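Gripper fault halts hotel bathroom robot trial at Nirkmont

Bindenard has suspended unattended running of its guest bathroom robot after a fault in which the gripper kept closing on a drawer front once the arm had been told to stop. The fault occurred in June during trials at the Nirkmont, a hotel that has made rooms available for the work. There were no injuries. One amenity organiser was damaged and has been replaced.

The robot is being developed to reset the washbasin area between guests. Its tasks include opening the organiser drawer, checking the supplies, putting back what is missing and closing the drawer again. According to the fault report, the arm had taken hold of the drawer and begun to pull when the runner caught. The controller recorded the rise in load and issued a stop. The arm halted as intended. The gripper, which is driven by a separate board, did not act on the stop and went on tightening until an operator cut the power by hand. The front of the drawer cracked along its lower edge.

The gripper is limited in software to 70 newtons for this task. The log shows that the limit was held until the stop was issued and was then dropped. Bindenard traced this to a restart of the gripper board. When the arm stopped, the supply voltage dipped for long enough to reset the board, which came back up with its factory settings and the last position command still in memory. The factory settings carry no task limit.

Da-eun Won, who leads testing at Bindenard, said the arm and the gripper had each passed their own stop tests. "The test we did not have was a stop under load with both of them on the same supply," she said. "We have it now, and the old build fails it every time."

The fault had not been seen in nearly 4000 drawer cycles on the bench. The bench rig uses a larger power supply than the mobile unit, and its drawer runs on metal slides that have never jammed. Won said the bench figures for this task would no longer be counted towards release.

Three changes have been made. The gripper board now starts with its motor disabled and waits for a fresh command. The force limit is stored on the board itself, where a restart does not clear it. The gripper has also been moved to its own supply line, with wiring parts from Vivari. A mechanical force limiter was considered and has been put off to the next version of the hand.

Lim, the firm that carries out safety assessment for the project, has asked for a repeat of the stop tests with the drawer blocked at 2 points of its travel. It has also asked for the reach of the emergency stop to be reviewed. In a room of this size the operator stands in the doorway, and the report notes that the button on the robot's base could not be reached from there without leaning past the arm. A handheld stop is being used in the meantime.

Supervised work at the washbasin has resumed at reduced speed, with an operator present at all times. Bindenard has given no date for a return to unattended running.

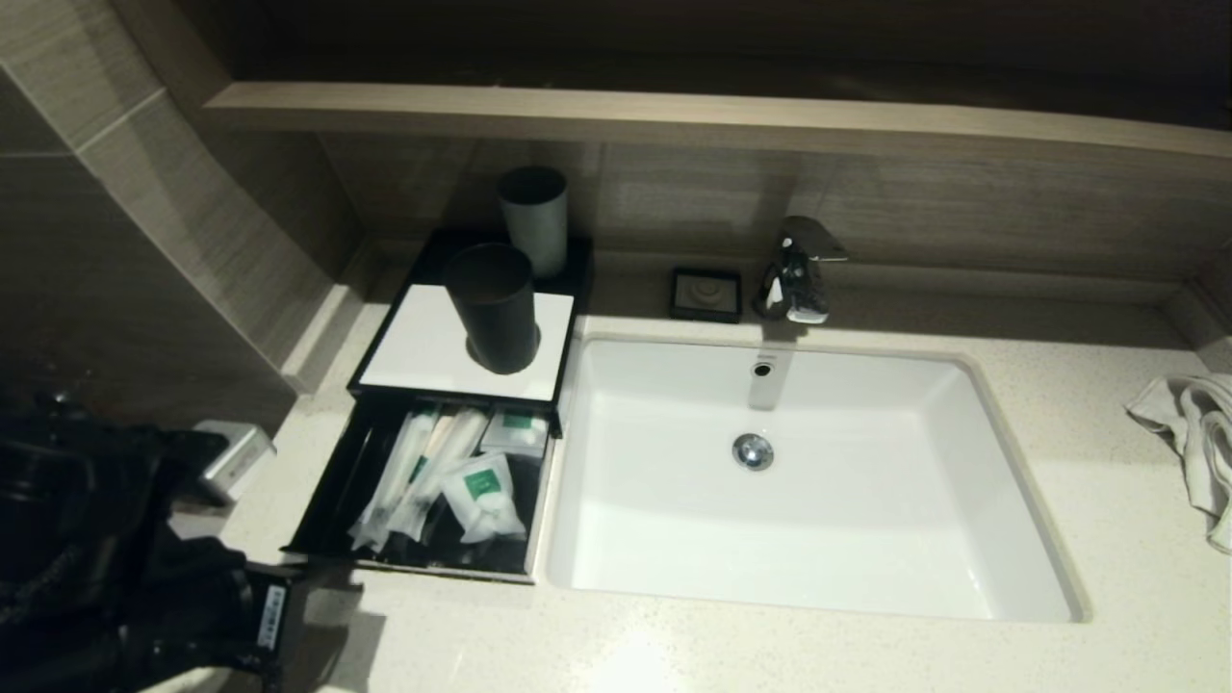
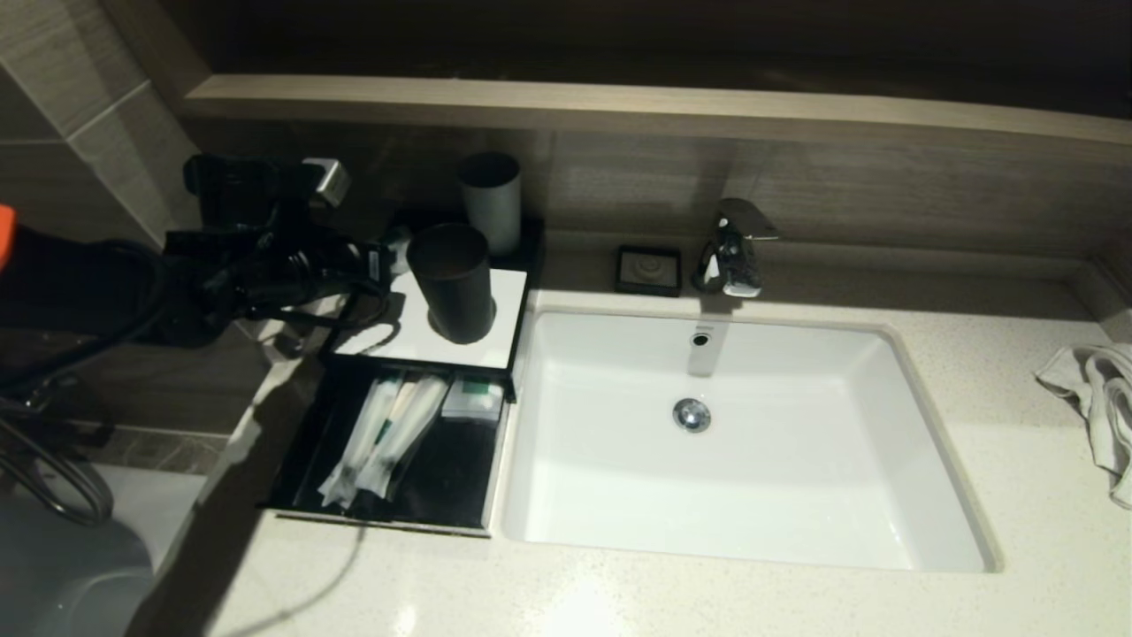
The robot's gripper at the washbasin counter, with the organiser drawer open.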